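Output constancy notebook, March 2023

Podstead bunker, second linac

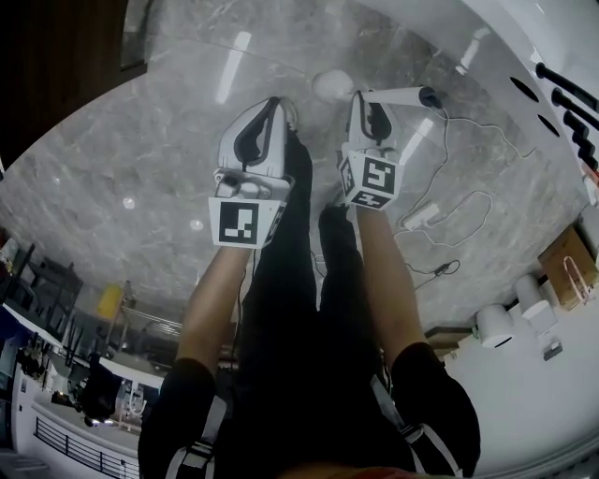 Both grippers over the marble tabletop, white ball on its rod by the right one.

Monthly output check came in 1.4% high on the 6 MV beam. Last month it was 0.3% high, and the machine has not been serviced in between, so I assumed I had done something dumb and started over.

Went through the usual suspects. Chamber position fine. Solid water stack fine, once I found the 1 cm slab that had migrated to the bottom of the cupboard again. Temperature: the Brurkix probe said 21 and the wall thermometer said 21, a level of agreement I am not used to in this building. Pressure is where it got interesting. The Esto barometer was reading 14 hPa above the airport figure. I had corrected for a lovely high pressure system that does not exist.

Put in the airport pressure, allowed for our altitude, and the output dropped to 0.0 and change. The beam has been innocent all along. I have apologized to it.

Barometer now has a strip of red tape across the front and the word NO. It goes back to the shop with the Kabbaj electrometer, which is due anyway. Calibration sticker on the barometer says September, no year, in my handwriting.

Other things from the same evening:

Repeated the reading 8 times at 100 MU. Spread was tiny, so the electrometer can leave with its dignity.

Leakage okay after warmup. Before warmup it was garbage, as it says on the laminated card I walked past.

Flatness and symmetry not redone. Nothing in them depends on the barometer, and it was late.

Door interlock took two pushes. Same as last month, same as the month before. Writing it down again in the hope that repetition counts as maintenance.

To do: second barometer for the console room, a cheap one will do. Recheck the electron energies, all taken with the bad pressure on page 16. Fix the spreadsheet so it complains when the pressure looks silly. At the moment it will accept a phone number.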